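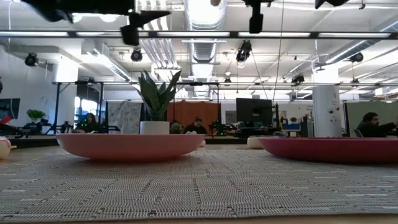
The operator who trains new people at Trelia told me the hard part is your wrists. "Everybody comes in thinking it's the software," she said, pouring me a coffee I hadn't asked for. "Then they drive an arm for an hour and want to go home."

I'd come to ask about plants. Her team is teaching arms to handle tableware and small pots by remote control, and by August they had 1471 runs they were happy with — out of 3214. What happened to the rest? "Me, mostly," she laughed. "I hesitate. If I stop to think over a dish, the arm learns to stop over a dish."

So do they ever just grab the arm and move it by hand? Sometimes, she said, for the slow stuff (she likes it better, I could tell). But your own hands get in the camera's way, and leaves are touchy. "You come in low, go for the pot, and keep going."

I got four tries on the controls, which they call Wodetti. My third was okay! She watched the replay twice and said she'd keep it, maybe.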